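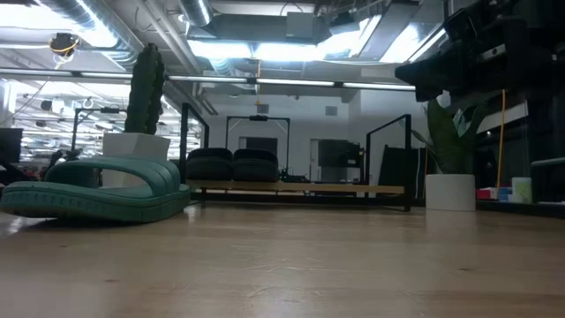 Moda & Cultura | Exposições

As gavetas da Grarano

Chego a Flondham com a mala errada e os sapatos errados. Chove de lado. A sala da McGrath fica por cima de uma loja de retrosaria, sobe-se por uma escada estreita, e lá em cima cheira a papel velho e a cola. Gosto logo.

O que me trouxe cá: desenhos técnicos de uma fábrica de malhas. Dito assim não parece grande coisa. A Grarano fez camisolas, casacos e meias durante quase toda a vida dos meus pais, nunca teve um nome sonante por trás, nunca desfilou em lado nenhum, e deixou 2924 folhas em gavetas metálicas. Croquis, fichas de ponto, provas de cor, recados azedos escritos na margem. Estão 80 na parede até ao fim de maio.

A curadora é Niamh Ó Ceallaigh. Fala depressa, bebe chá frio, não se senta. Pergunto-lhe como se escolhem oitenta folhas entre tantas e ela encolhe os ombros. "Pelos erros. Os desenhos limpos são todos iguais. Fiquei com os riscados."

Tem razão, e vê-se bem na primeira parede. Um casaco comprido, gola larga, três versões da mesma manga umas por cima das outras. A de baixo foi apagada tantas vezes que o papel abriu. Ao lado, a lápis: "a manga NÃO, outra vez a manga". A letra é de Peadar Mulcahy, que chefiou o gabinete de desenho e que, pelo que se lê, embirrava com mangas. Há dele mais onze recados na exposição, todos no mesmo tom. Num deles chama "tenda" a um casaco de senhora. O casaco vendeu-se durante anos.

Mulcahy desenhava mal as pessoas. Cabeças pequenas, mãos que são luvas. Mas a roupa cai como deve cair, sente-se o peso da lã no ombro, a bainha que puxa. Fiquei muito tempo diante de uma camisola azul de trabalho, a guache, com uma mancha de café no punho que já faz parte da peça.

Segunda sala, mais pequena e melhor. As cores. Sabina Brabec entrou na fábrica como tintureira e acabou a decidir a paleta de cada estação – fazia-o com tiras de lã coladas em cartão, uma por cada banho, com o nome escrito por baixo. Os nomes são uma delícia. "Pão de ontem". "Rio, de manhã". "Tia". Um castanho chama-se simplesmente "não". As tiras perderam viço nas pontas, onde apanharam luz, e por baixo da fita-cola a cor está como nova. Apetece levantar tudo com a unha. Não se pode, há um letreiro.

Brabec ainda vive aqui perto. Não quis falar comigo, mandou dizer que estava tudo nos cartões. Está.

O verão de borracha

A grande surpresa é uma vitrina que quase passa despercebida, junto à saída de emergência. A Grarano tentou o calçado. Um verão só. Alguém na administração achou que quem vendia meias podia vender chinelos, e Mulcahy, contrariado, fez nove folhas de chinelos de piscina: tira larga, sola grossa, cores de gelado. As margens são um poema. "Isto não é roupa." "Quem é que vai à rua assim?"

Pois, toda a gente. Vai-se à rua, ao aeroporto, ao restaurante, com meia e sem meia. Ciarán Daly, que tem na rua de baixo a sapataria Siris e emprestou alguns dos objectos da vitrina, diz que não tem mãos a medir. "Os miúdos pedem-me a sola mais alta que houver. O verde sai mais que o preto, vá-se lá perceber."

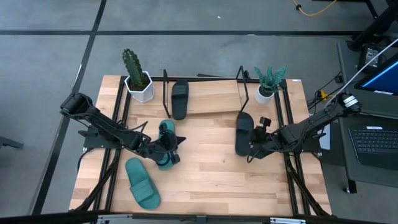

Chinelos em verde-azulado e preto. A tira larga está de volta.

Os modelos da Grarano nunca chegaram às lojas, ou chegaram e voltaram, as versões divergem. Daly jura que a avó teve um par. Niamh procurou nas gavetas uma factura que fosse e não encontrou nada. Ficaram as folhas, e uma delas, a quinta, é dos melhores desenhos da exposição: um chinelo de perfil, sem pé, feito em quatro traços de pincel. Sem recado na margem. Quero acreditar que Mulcahy gostou desse.

O que falha? A luz na primeira sala, fria demais. As legendas, minúsculas e penduradas à altura do joelho. E falta gente: sabemos tudo de quem desenhou e quase nada de quem esteve nas máquinas. Há uma fotografia de grupo no corredor, sem nomes. Perguntei. Donal Buckley, que foi mecânico de teares na casa e agora abre a porta aos visitantes, apontou-me seis ou sete caras de cor, com alcunha e tudo. Alguém que lhe ponha um gravador à frente, e depresa.

O catálogo é bonito e pequeno, papel mate, cosido à mão. Tiragem de 1000 exemplares. Traz uma tira de lã verdadeira colada na contracapa, e a cor muda de exemplar para exemplar. O meu saiu com um amarelo sujo que, segundo a lista do fim, se chama "domingo com visitas". Tentei trocar com uma senhora que tinha um azul. Não quis.

Saí já passava das seis, ainda a chover. Na montra da retrosaria, cem novelos empilhados por cor, do branco para o cinzento. Comprei dois. Não sei tricotar.

As gavetas da Grarano, sala McGrath, Flondham. Entrada livre, até ao fim de maio. Subir com cuidado, a escada é mesmo estreita e e o corrimão abana.

Partilhar (100) | 14 comentários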